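Episode 312

Die Vorgabe für die Woche lautete: 200 gültige Demonstrationen, Aufgabe 20, Objektklasse Tasse. Als gültig galt eine Demonstration, wenn die Tasse am Ende aufrecht stand, der Greifer geöffnet war und sich der Arm in der Ruheposition befand. Alles andere bekam den Vermerk »verworfen« und blieb trotzdem auf der Platte. Fuvutham löschte nichts.

Ich saß mit dem Rücken zur Küche. Das war so vorgeschrieben. Wer den Arm führte, sollte nur sehen, was auch Pello sah, also die Bilder der Kameras, und sich nicht nach der Tasse umdrehen. Die Anweisung stand im Handbuch unter 4.2, und in den ersten Tagen habe ich mich an jedem Vormittag mehrmals umgedreht. Der Sitzungsleiter notierte es. Später notierte er es nicht mehr, und ich wusste nicht, ob ich aufgehört hatte oder er.

Der Ablauf: Szene einrichten, Freigabe, Aufnahme starten, anfahren, greifen, anheben, absetzen, öffnen, zurückfahren, Aufnahme beenden, bewerten. Eine Episode dauerte 63 Sekunden, wenn sie gut war. Die Szene richtete eine Kollegin ein, nach einer Liste, die Gillix erzeugte. Gillix würfelte Positionen und Störobjekte aus: ein Bogen Papier, schräg; Serviette, vorn; Päckchen, drei. Sie las die Zeilen halblaut vor, während sie legte. Bei »Serviette, Ecke angehoben« fragte sie einmal, wie weit. Gillix hatte dafür kein Feld.

Die Küche war eine gewöhnliche Küche. Man hatte sich gegen einen Versuchsstand entschieden, nachdem ein früheres Modell am Versuchsstand hervorragend gegriffen hatte und in der ersten Wohnung an einer Kuchengabel gescheitert war. Seitdem blieb stehen, was stand. Die Steckdosen gehörten dazu, die Fugen, auch das Licht auf den Fliesen, das gegen Mittag wanderte und in den Aufnahmen als heller Fleck mitlief. Im Dezember war der Fleck kürzer gewesen. Es gab dazu eine interne Notiz von anderthalb Seiten.

Die Schwierigkeit bei der Tasse lag im Absetzen. Greifen ließ sie sich fast immer, an der Wand, am Rand, notfalls am Henkel. Aber die Finger gaben keine Kraft zurück. Man sah auf dem Bildschirm, dass der Boden der Tasse nahe über der Platte war, und musste entscheiden, ob nahe genug. Öffnete man zu früh, fiel sie den letzten Zentimeter und kippte gelegentlich. Öffnete man zu spät, drückte man sie in die Platte, und der Arm meldete Überlast. Dazwischen lag ein Bereich, den ich nach einigen Hundert Versuchen traf, ohne angeben zu können, woran.

Genau das sollte Mugo herausfinden. Mugo war der Teil von Pello, der aus unseren Episoden lernte. Er lief nachts, auf Rechnern in einem anderen Gebäude, und schickte am Morgen eine Tabelle. Erfolgsquote, mittlere Dauer, Abbrüche. In der letzten Spalte stand ein Wert, den das Handbuch »Ähnlichkeit zum Bediener« nannte. Drei von uns führten den Arm. Mein Wert stieg.

Anfangs hielt ich das für eine Folge der Menge, ich hatte die meisten Schichten. Dann ließ der Sitzungsleiter einen autonomen Durchlauf abspielen, zur Kontrolle, und ich sah den Arm anfahren, über der Tasse stehen bleiben und kurz nach links ausweichen, bevor er sich senkte. Zwei Fingerbreit, nicht mehr. Für die Aufgabe war das ohne Nutzen. Ich fragte, woher die Bewegung komme. Er öffnete meine Episoden und spielte sie in vierfacher Geschwindigkeit ab. In jeder wich der Arm kurz nach links aus.

Ich hatte beim Führen jedes Mal den Kopf drehen wollen, nach hinten, zur Küche. Den Kopf hatte ich stillgehalten. Die Hand offenbar nicht.

Der Befund wurde als Bedienerartefakt eingetragen, Priorität niedrig. Man bat mich, die Bewegung zu unterlassen. Ich unterließ sie, und meine Quote gültiger Episoden fiel innerhalb einer Schicht so weit, dass man mich bat, zum vorherigen Verhalten zurückzukehren. Beides steht im selben Protokoll, zwischen den Einträgen liegen vier Stunden.

Episode 312 war eine Korrekturepisode. Bei diesem Typ liegt die Tasse zu Beginn auf der Seite, und der Bediener soll sie aufrichten. Gillix hatte außerdem einen Trinkhalm in der Papierhülle vorgesehen, quer über die Serviette. Ich fuhr tief an, einen Finger unter den Rand, einen gegen die Wand. Die Tasse rollte ein Stück und blieb am Finger liegen. Ich wartete. Auf dem Bild der Greiferkamera war außer dem Rot der Innenseite kaum noch etwas zu beurteilen. Nach 63 Sekunden hatte ich mich nicht bewegt, und die Aufnahme lief weiter, denn für Stillstand gab es kein Abbruchkriterium.

Dann sagte die Kollegin hinter mir, ich solle ruhig schauen.

Ich drehte mich um. Die Tasse war kleiner, als ich angenommen hatte. Der Halm lag da, wo er auf dem Bildschirm lag. Ich sah mir auch die Becherstapel an und die Flasche neben der Spüle, die in keiner Liste vorkam. Als ich mich zurückdrehte, war die Aufnahme beendet, von wem, ließ sich später nicht klären. Im Feld Bewertung stand »gültig«.

Ich legte am 10. April 2023 Einspruch ein, schriftlich, mit Verweis auf die Kriterien. Der Bescheid bestand aus dem Blatt mit den Szenenansichten, wie es jeder Akte beiliegt, und zwei Sätzen.

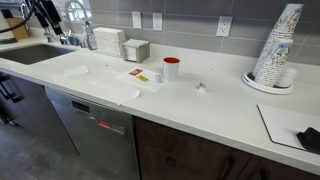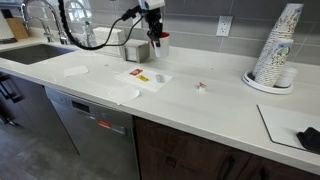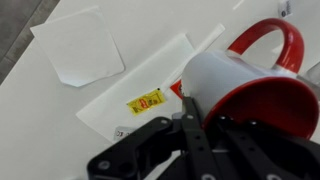
Aufgabe 20, Objektklasse Tasse, Innenseite rot, mit Papier und Päckchen. Drittes Bild: Greiferkamera.

Der erste Satz teilte mit, dass die Bewertung bestehen bleibe. Der zweite, dass Mugo die Episode bereits verwendet habe und eine Rücknahme technisch nicht vorgesehen sei.

In der Tabelle vom nächsten Morgen war die mittlere Dauer gestiegen. Der Arm wartete jetzt vor dem Absetzen. Der Sitzungsleiter fragte, ob ich wisse, worauf, und trug die Frage als offen ein.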